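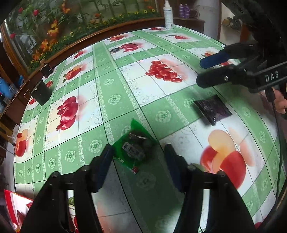 Two grippers at the table, with a green packet between the pads of the nearer one and a purple one lying by the other.

Jytte Ravn has opinions on crisp packets. She has opinions on sweet wrappers, vacuum-packed prunes and the small sachets of sauce that arrive with a takeaway and live in a drawer for ever. "A mug is easy," she tells me, before I have my coat off. "Anyone can pick up a mug. A mug wants to be picked up. It has a handle."

Ravn runs the gripper comparison at Plundinari, a small firm in Zirkstead that makes finger pads and finger mounts for other people's robots. Her job is to find out which pads are any good, and then to tell the people who designed them. She has been doing it for 4 years. She describes the second part of the work as "mostly tone of voice".

Her department doesn't use a robot much at this stage, which surprised me. The pads go on hand-held grippers with a camera mounted on each, and a person does the moving about. The thing closes on an object, the camera watches the fingers, and later somebody sits down and goes through the recordings. Arms come in afterwards, when the list of pads has been cut to something an arm can get through before everyone retires.

"An arm is slow and it is expensive and it needs a cage or a very good risk assessment," says Ravn. "A person with a gripper is slow too, but you can put them in a house."

I ask why it has to be a house.

"Have you seen a laboratory table? It's grey. Everything on it looks wonderful. We had one pad, I won't say whose, that scored beautifully on the grey table. Then we took it to a kitchen and the software couldn't find the biscuits."

So the tests moved into rooms where people eat. The tablecloth is part of the reason. It is vinyl, it is green and white, and it is covered in printed fruit, and Ravn speaks of it with the affection other engineers keep for an oscilloscope.

"The cloth is very good. The cloth is trying to trick you. There are red things all over it which you can't pick up, and then on top you put a thing which you can pick up, and the camera has to know which is which. I have seen a grown man go for the apple."

Did he get it?

"It's printed, so no."

The comparison itself is easy to explain and dull to carry out, and she is cheerful about both. Each pad gets 50 grasps on each sort of packet. The operator approaches, closes, lifts, holds, puts down, and does it again. If the packet slides, that's recorded. If it comes up but swings round like a pub sign, that's recorded too, under a heading the team has shortened to "pub". A program called Maillard lines up the recordings and works out the scores. It was named by a former colleague after the reaction that turns toast brown, on the grounds that it took about as long to be ready. (Ravn asks me to say that it is faster now. I have not seen it running, so I can only say that she asked.)

The current round set the firm's own ribbed pad against a smoother one from Tuvix, a rival in the same line of work. I had imagined some bad feeling between the two companies. Ravn looks disappointed in me.

"We buy theirs, they buy ours. Everybody cuts everybody's pads in half to look inside. At trade shows we have dinner. It's quite a small world, finger pads."

And who won?

She gets up to make tea at this point, and I have the impression it is a technique.

"It depends on the packet," she says when she is back. "I know that's a bad answer for you. The smooth one is better on boxes, on cartons, on anything with a flat side. It makes a lot of contact. If all you ever want to do is pick up cartons, buy the Tuvix and go home. On foil it's a different story. Foil is slippery, and the packet has air in it, and the thing inside moves about. You squeeze and it goes away from you, like a bar of soap, or a teenager."

Ribs, she says, give the foil somewhere to go. The bag folds into the pad a little and stays there. The trouble with ribs is that they collect dirt, and crumbs, and after enough packets of seeds there is salt in the grooves and the whole thing behaves like a different pad. She now has them cleaned between sets. It took 2 rounds of peculiar results before anyone thought of it, and she was one of the people who didn't.

"We had a meeting about friction. A long one, with graphs. And then somebody ran a thumbnail along the pad and there was half a lunch in it."

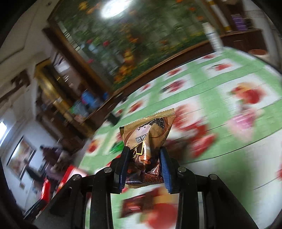 A gold and brown packet held between blue ribbed pads. The foil creases where they press.

I try a gripper myself, at her invitation. It is lighter than it looks and much more humbling. The fingers close where you aren't expecting them to, a little beyond the place your hand thinks it stops, and my first few attempts push the packet politely along the cloth. Ravn watches with her arms folded. She doesn't offer advice. When I finally get one off the table I hold it up, as one would a fish.

"Too low," she says.

Where to take hold of a packet turns out to be a subject. Catch it by the crimped strip along the top and you get a firm hold on something flat, which sounds ideal, but all the weight then hangs underneath and it swings. Take it by the belly and it's steadier, though you're squeezing the contents, and some customers mind about the contents. Ravn's rule for the trial is that the operator may choose, provided the choice is written down. The operators have developed schools of thought. There is a top-strip school and a middle school, and there is one person who goes for a corner every time and scores better than he ought to.

"I would love to say this is science," she says. "The corner man ruins it."

She won't let me use his name because she thinks it would encourage him.

We talk for a while about cameras, which she considers the less interesting half of the job and then discusses for twenty minutes. The lens on each gripper is very wide, so the fingers, the packet and most of the room are in view together. Straight lines come out bent. A table edge turns into a hill. New staff complain that it makes them seasick, and she tells them to look at the pads, which sit in the same place in every recording while the rest of the world swims round them.

"People want a nice picture. I don't want a nice picture. I want to see both pads and what's between them. The room can do what it likes."

It did a fair amount in this trial. Swing the gripper quickly and the background smears. A ceiling light bounces off the glass of a painting and wipes out some of the flowers. None of this upset the scoring much, she says, but the patterned cloth did, and she has kept those recordings apart to use on the next version of the software, in the spirit of somebody saving a particularly hard crossword.

Could the cameras be better?

"Of course. Everything could be better. But if I change the camera and the pad in the same month, then I know nothing, and I've spent money to know it."

This is the nearest she comes to a creed. She changes one part at a time. In June the firm's sales side asked whether she might try the new pad, a new finger mount and a new controller all together, to save a few weeks. She sent back a one-word reply. I ask what the word was and she says it was in Danish and perfectly clean.

The controller is next, as it happens. With a hand-held gripper the operator decides how hard to squeeze, and people are good at that without knowing how. Put the same pads on an arm and something else has to decide. Ravn has 2 controllers to choose between. One closes until it feels a set resistance and stops there. The other keeps adjusting during the lift, which is cleverer and, in her experience so far, a bit nervous. It fidgets. On a hard object you'd never notice, but on a bag of something crunchy you can hear it thinking.

"The simple one will drop things now and then. The clever one will hold everything and make powder. So the question for the customer is, would you like your crisps on the floor or would you like them as flour?"

Most customers, she reports, ask for a third option.

Before I go I ask her what happens to all the packets. There's a pause. Officially, anything that has been squeezed goes in a bin marked for disposal, as no longer representative of the product. A packet that has been gripped a good many times goes soft along the folds, and its scores drift, so they do have to be swapped often.

"Officially," she repeats.

And in practice?

"I can tell you the dark purple ones are not as nice as they look," says Ravn, and goes to see who has left the ribbed pads uncleaned.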